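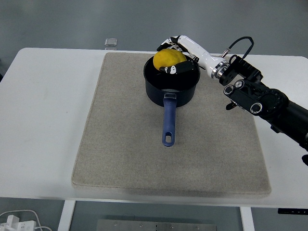 August, late, kitchen

Quick one before bed. Moving out of the Jastberg flat in 3 weeks and have packed — one box. Books. Of course books.

Lewis came by at lunch to look at the sofa. Wants it, won't say so. Offered 600 for sofa plus the bookcase, I said fine before he'd finished the sentence. Should of waited. Thaís says I'm hopeless at this and she is right.

Deposit still not back from the Condau place. Called twice, hold music, gave up. The letter says 821, my notes say more, can't find my notes. Probaly in the box.

Made lemon rice for supper, mom's way, too much zest. Ate it standing up. Blue saucepan comes with me whatever happens, everything else in the cupboards can go to Thanasis, he's starting from nothing up in Kukstead and isn't fussy.

Knee bad on the stairs again. Ice. Didn't do the exercises.

Mom rang at nine. Long story about the neighbor's fence, then right at the end — she's sold the piano. Just like that. I haven't played it since school and I still had to go sit on the step for a bit. Didn't ask who bought it. Wanted to.

Tomorrow: van quote, change of address, call Condau AGAIN, more boxes from the store on the corner. Library books back, two overdue. Eyes closing.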